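Quick one tonight, it's nearly midnight and I have to be up stupid early.

So the Desen record. Finally got the reissue in December after two preorders fell through, and I've played pretty much nothing else. If you missed them the first time, they were a four piece, two guitars, drums, and Abdelilah El Sherbiny on bass and most of the singing. They made one proper album, Ploser, then a tape of leftovers, then split. That's the whole story as far as I know.

I had Ploser on a dubbed cassette in college. Side two cut off halfway through "Haque" so for years I thought the song just ended like that. Hearing the last 3 minutes now is weird. There's a whole other section! Slower, organ under it, he's almost talking. Not sure I like it better. Might be I'm just used to the chopped one.

Remaster is good. Louder, but not crushed. Drums have some room on them now, bass is way up, which it should of been all along. "Tin Roof" still sounds like it was recorded in a closet and I'm glad they left it alone.

Pressing is 1050 copies, mine is number 3116, so figure that one out. Maybe they count the old ones too. Sleeve is thin and the spine on mine showed up split – I fixed it with a dab of Bostik, looks fine from the front. Lyrics are printed this time. Turns out I had the chorus of "Lower Field" wrong for my entire adult life. It's "carry the water", not "Harry the waiter". Oh well.

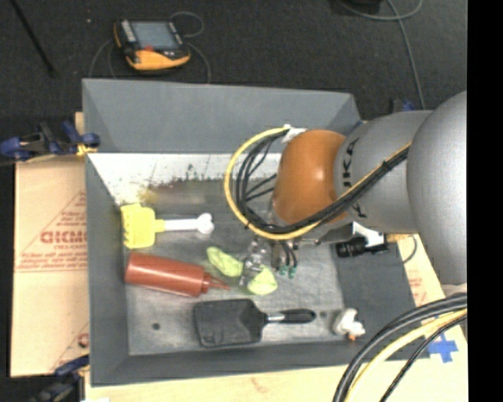 The 5 bonus tracks are from the tape and you can skip two of them. The demo of "Haque" is the keeper, just bass and voice and somebody coughing. Put that one on late with the lights off.

Would I pay full price again? Yeah. Not for the bonus stuff, for side one, which goes by without a dull second on it. My turntable needs a new belt so it's all running a hair slow and teh thing still sounds great.

Next week is the live tape, if I can find a deck that works. If anyone has a spare let me know in the comments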